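Progress report, clothing room, January
To: Etenesh Bogale, Cekine Fund
From: Mahmoud Saber, Ezzat Clothing Service

The first part of the grant went to sorting and storage. We now have two rails for adult clothing and one for children's. Opening hours are unchanged, and 26 households used the service during the month.

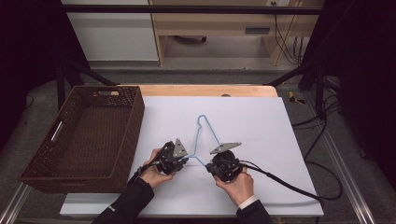 Hangers were a bigger job than we planned for. Donated ones come in every size, and many are bent or cracked. We are going through them by hand at the table before anything goes on a rail. The light blue ones, like the one lying on the white board, are the type we would like to settle on for shirts. The brown woven basket on the left of the table is one of 14 bought from Sodetti in the first order.

We have asked Cisora for a price on another 30 hangers for the children's rail. Their first quote was over budget, and a second is due on Monday.
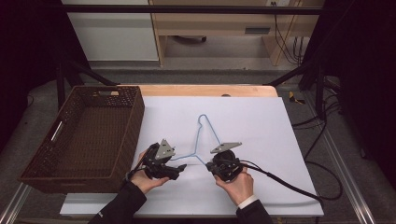
If that quote also comes in high, we will buy 15 now and the remainder from next quarter's money. The coat rail has not been started. It needs a stronger bracket, and the landlord has yet to agree to the wall fixing. I will send receipts separately.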